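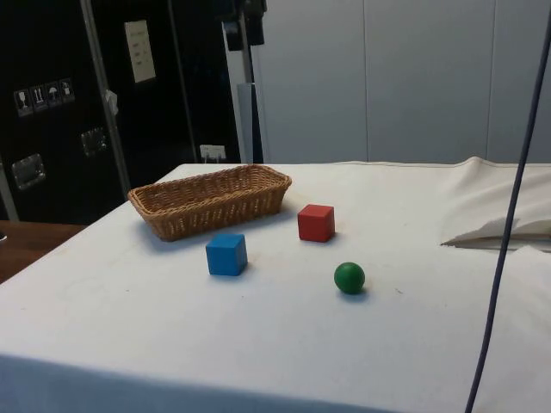
Leltunley Tabletop Set – README

Version of April 19, 2023
Maintained by Emese Pintér and Jayson Dimaculangan

What this is

Leltunley is a collection of 1,061 photographs of small toys and a basket on a table. We use it for lessons on place words: in, behind, in front of, to the left of. The objects are few and the colours are plain, so that the learner can pay attention to the words.

The objects

basket – woven, long and shallow, with rounded corners and a braided rim
cube_red – painted block
cube_blue – painted block, of similar size to the red one
ball_green – small and smooth, dark green

The table always has a white cloth. We do not iron it between sessions and we do not remove the grey marks by editing, so please do not report them as errors.

Folders

open/ – the toys are on the cloth, 493 photographs
basket/ – one or more toys are in the basket
notes/ – captions in English, one text file for each photograph

Captions

Each caption was written by Noel Rivera or Rommel Marquez and read again by a second person. Left and right are always from the side of the viewer. "Near" means nearer to the front edge of the table. When two objects are almost at the same depth, the caption says nothing about which is nearer.

Known problems

In 7 captions the word "box" is used for the basket. We will correct this in May.
The ball can roll a little after it is placed – trust the photograph more than the plan of the session.

Corrections are welcome. Please send the file name and the sentence you propose to Przemysław Piątek.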